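Back From the Break

The kids went back to school this week and the house is quiet enough that I can finish the write-up I started over the spring vacation. Two pictures first, then the notes on the family weekend, mostly so that I have a record of what worked when we do it again.
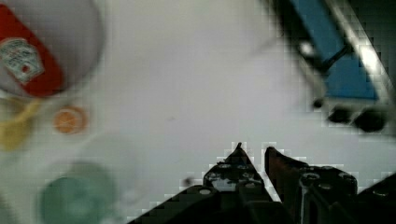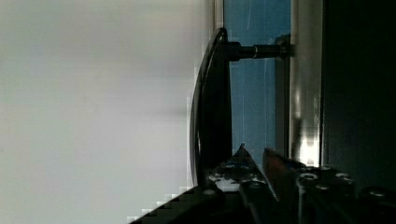 We hosted 26 people on the Saturday, which is the largest group we have had in the house. The planning began in April last year, when Lise Gauthier offered to split the food and I took the schedule. Everything was set out on white dishes, plain round ones like the one on the white tabletop in the first picture, and I would do that again. They come from several sets and they still look like one set. The kids can carry them, and they go through the dishwasher without sorting.

The egg hunt was the main item. Last year we hid 200 eggs with no plan and were still finding them in July. This time I drew the yard on graph paper, divided it into squares, and wrote the number of eggs in each square before anything was hidden. Dwight did the hiding and initialed each square as he went. The little ones had the strip between the patio and the fence. The older ones had everything past the apple tree, and they were not allowed to start until the younger group had two minutes on the clock.

Two eggs are still missing. According to the map, both are in the square with the compost bin.

Lunch was ham, potatoes, a bean salad, and the flatbreads that Müzeyyen Coşkun makes, which need a very hot oven and should go in last. I put them in too early. They were fine but stiff, and she was polite about it. For next year: ham out at noon, rest it, raise the heat, then bread.

The afternoon was a jigsaw puzzle of 1,000 pieces on the dining table. Nadja sorted the edges with my youngest while the adults did dishes. It was almost done by the time people left, and the last of the sky went in on Monday morning before school. I have glued the back and it is now on the landing.

Chocolate was handled by pooling it. All of it goes in one bin on top of the fridge, each child picks two pieces after dinner, and trades are allowed until the lid goes back on. There was one dispute over a rabbit - settled by cutting it in half.

Solange Paquette has asked for the graph paper template, so I will scan it and send it on Sunday. Lise, your blue cooler is still in our garage.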